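Gripper trials, Ledthorpe: soft goods

8 October 2019

We spent 14 sessions comparing two hand-held grippers on clothing and bedding. The Prumach has short pads; the Rashidi has longer ones and a lighter trigger. 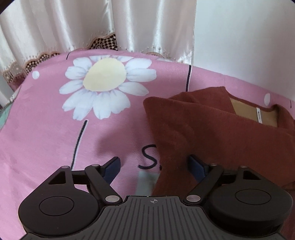 Wekesa Barasa wrote back that pad width matters less than how slowly you close, and that he would run the knitwear set again at half speed before choosing either.

Brown knitwear on the pink daisy bedspread, fingers open, right pad against the garment. Knits were the slowest group, at 41 seconds a fold on average. Our limit was 60.

Towels are next, at Lillendale.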